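Vorkero 65 Straight-Wall Storage Bin, Gray
Item 686-G | Bins & Totes > Straight-Wall > Open Top
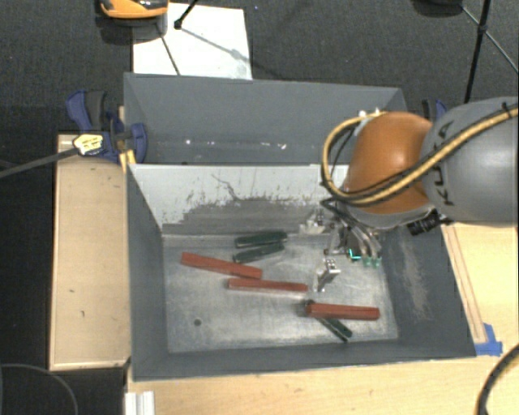

Open gray bins, one behind the other. Contents not included.

The Vorkero 65 is an open-top bin for parts, hardware, cut stock and returns. It has outward-slanting walls and a flat floor, so the full footprint is usable from top to bottom. Most customers keep it on a bench or a flow rack and use it for parts that are too long for a standard hopper bin.

The bin is molded in one piece. The floor is smooth inside, with no raised logo, and wipes clean with a damp cloth. Short steel parts can be dropped in without a liner. For painted or polished parts we suggest the Steltel foam liner, sold separately.

Sizes and stock

The Vorkero 65 holds 65 liters and comes in one footprint. Current stock at the Loureiro warehouse is 234 in gray and 1,132 in blue. Blue is listed separately as item 686-B and ships from the same location. Gray restocks in July. Orders above the stock level are accepted and the balance ships when the new lot arrives. We do not split a single carton.

Specifications

Capacity: 65 liters
Material: polypropylene, one-piece molding
Color: gray
Top: open, lid sold separately
Walls: slanted outward
Floor: solid
Handles: molded grip under the rim, short sides
Label area: long side, fits Erivis snap-in card holders
Stackable: yes, with lid
Nestable: no
Country of manufacture: see carton label

Using the bin on racks and conveyors

Straight-wall bins do not nest, so empties take up the same room as full ones. Plan for that if you return empties by truck. If you need to save space on the return trip, look at the Erivis taper-wall line instead.

On roller conveyor, run the bin with the long side parallel to the direction of travel. Rollers should be close enough together that at least three are under the bin at all times. The bottom edge is slightly rounded and passes over small gaps without catching. Skate wheel conveyor is fine for light loads. For heavy loads — castings, fasteners in bulk — use rollers.

Do not stack open bins directly on top of each other. The rim is not made to carry a second bin without the lid in place, and a loaded upper bin can slip inside the lower one.

Labels

Card holders snap onto the long side and come off with a flat screwdriver. Adhesive labels stick well if the surface is wiped with alcohol first. Residue from old labels comes off with citrus cleaner. Avoid acetone, which dulls the finish.

Cleaning and care

Wash with warm water and mild detergent. The bin can go through a tote washer on a standard cycle. Let it dry upside down. Keep it away from open flame and from heaters. Long storage in direct sun will fade the color and make the rim brittle over time, so outdoor use is not covered by the warranty.

Accessories

Snap-on lid, gray
Lengthwise divider, fixed position
Crosswise divider, adjustable
Steltel foam liner
Erivis card holder, pack of ten

The dividers fit both the gray and the blue version. Dividers from the older Vorkero series are slightly narrower and will rattle.

Shipping and returns

Bins ship in cartons of four. Single bins can be picked up at the Loureiro counter but are not shipped. Unused bins may be returned in the original carton within 30 days. Please check the corners for transit damage before signing for a pallet delivery and note any cracks on the delivery slip.

Page updated June 9, 2019. Prices are shown after sign-in.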